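Gripper keeps catching the rim of paper bags

Herov61
We've got a small arm on a bench cell at work, two fingers, camera up by the wrist. Boxes are fine. Paper bags are driving me mad! It goes in with one finger inside and one outside, pinches the rim, and maybe one go in 6 it folds the lip over and drops the lot. I've slowed the close right down and it's a bit better, but not much.

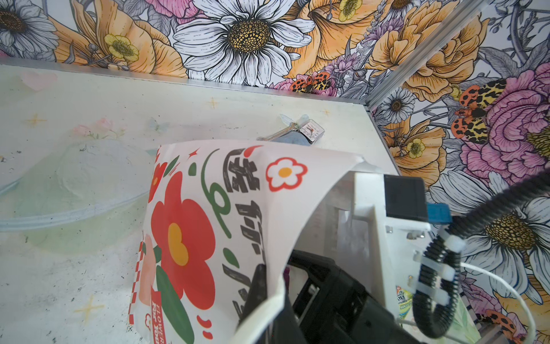 I've also wiped the fingers and checked the cable loop isn't pulling on the wrist when it turns. Anything else to try before I start buying bits?

Kalkidan Endale
Had the same with ours. Check the finger faces are square to each other first, a piece of paper pinched between them shows it up quickly. Then drop your grip force (I'm on 60 out of whatever our controller calls full) and go a bit deeper past the rim. Ours was only nipping the curled edge. And redo your zero after touching the fingers, I forgot and lost an afternoon.

Dovow
buy new pads

Thibodeau
What Kalkidan said. Snug up the camera bracket screws as well, mine had worked loose and every pick was a few mil out.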